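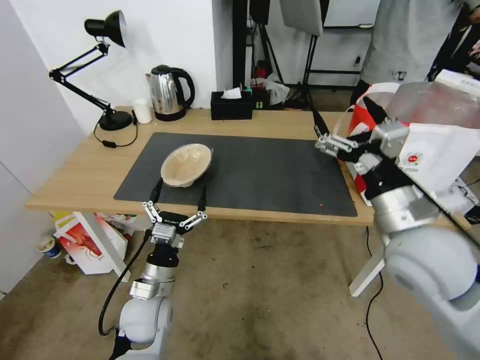

Géza thinks the standing-distance rule should be dropped for anything under reduced speed. He put it in the comments on last month's entry: if the arms are capped, a person beside the table is in no more danger than a person beside a drill press, and nobody tapes off the drill press. Copying my answer here so it stays with the rest of the notes.

I don't agree, mostly on account of the second arm. With one arm you learn its habits in an afternoon. With two, people watch the one that is moving and lean in over the one that isn't. Three of the near misses in our log read like that. In all of them the speed cap was on. It did its job in the sense that there was no injury, but a capped arm will still pinch a hand against a table edge, and the gripper fingers are narrow.

So the rule stays for Bravo cell, August onward:

Reduced speed means 30 percent on both arms, set separately on each controller and read back out loud. Setting one and assuming the other follows is how we got the entry Bjarke wrote up.

Anyone who isn't the operator stands behind the table or farther off, never at the sides where the elbows swing. The operator has the stop in hand. Hanging on a hook doesn't count.

Grippers are parked open before anyone reaches onto the mat. Open and still, then hand in. If the fingers are closed on something, the operator opens them first, and the person reaching waits to be told.

Table contents. This is the part I wanted to write up today, as the bowl task is set up and we went over it this morning. The Skoderis sheet we started from says "work surface clear of all items not required by the task." We have never met that and I doubt we ever will. Along the back of the table at the moment there's the desk lamp, a cup, the kettle, the tissue box and a bunch of small stuff. The bowl is on the left half of the mat. Some of the back row belongs in a household setup. Some of it is just where things got put down.

Mabli's wording, which I like better than the original: everything on the table is either in the task, on the list of allowed background items, or off the table. The list gets written before the first run and stays with the run notes. If it isn't on the list you don't get to argue that it's harmless.

For the kettle specifically: empty, unplugged, lid shut. Same as any other container that could hold liquid. The person starting the session checks it by lifting it. Looking isn't enough with a steel one. I have asked for this to go on the start card as its own line.

Lamp: the base is fine where it is, but the cord loops across the tabletop, and I'd like it routed straight off the back and clipped. A gripper finger can hook a loop like that and bring the whole lamp forward. Welington pointed out that the lamp head also takes up space the planner doesn't know about. True. Until it is in the collision model the shoulder limits stay where they are.

Floor: there's a thin black cable running across the concrete on the right, and a cup and a printed carton down on the left by the table. The cable needs a cover or a new route. The cup and carton need to go. The rule for the floor is the same as for the fire exit – nothing you'd have to step over while looking at something else. There's also a cable hanging down off the left arm toward the floor. Check the slack at full reach before the next long block, both directions.

Bringing this back to Géza's point. He is right that we have rules on the sheet that don't do anything. The 100 mm marking around the mat is one. It came over from Pasusthorpe, where the table was wider, and at our table it doesn't match the reach of either arm. I would take that one out. I'd also take out the second signature on short runs, as it's always the same two people signing for each other.

What I won't take out is distance, stop in hand, and grippers open before reaching. Those three have caught things.

Open items
Cord clips for the lamp, me
Floor cable cover, Welington
Allowed-items list for the bowl task, Mabli, before first run
New start card with the kettle line, Gwenllian has the template
Lamp into collision model, no owner yet
Ask Jallus if both controllers can show the speed cap on one display. Bjarke says the newer firmware might. If so the read-back gets shorter but we keep doing it
Sheet is at revision 16. The changes above go in as 17 once Géza has had a look.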